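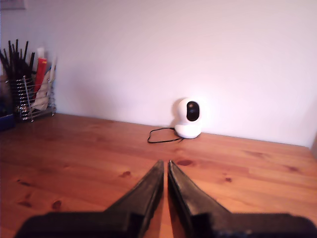
The writer of Trernbridge would rather have made sixteen episodes than twenty-six, and told me so before I'd even sat down. The studio, Drellus, wanted a long run. "I kept cutting the beach episode and they kept putting it back," she said. (It's episode 6, and I love it!)

Home | Series | Interviews | Reviews | Forum

I'd come to ask about the war in the show, the one between the river towns and the Grulitz garrison, which starts over a toll bridge and gets very ugly very fast. She asked me to leave her name off, so I'm leaving it off. Was the bridge always the plan?

"It was a lighthouse for ages," she said. "Then the background artist drew a bridge for a test shot and everybody wanted that."

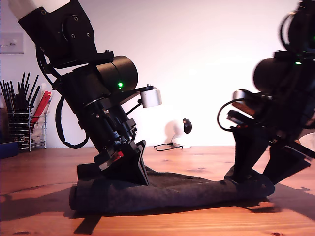 I also had to ask about Captain Prendergast — I'm still not over it — and whether the letter in the last episode was real or forged. She laughed and said she'd written 76 pages of notes on that letter, and none of them agree.

"The voice actor decided it was real," she told me. "I let her play it that way. The director thinks it's a fake."

A second season? She's got an outline, and it picks up in September, with the bridge rebuilt and the garrison gone home. Drellus has read it. They want the beach again.

Print this page | E-mail to a friend

Last updated: September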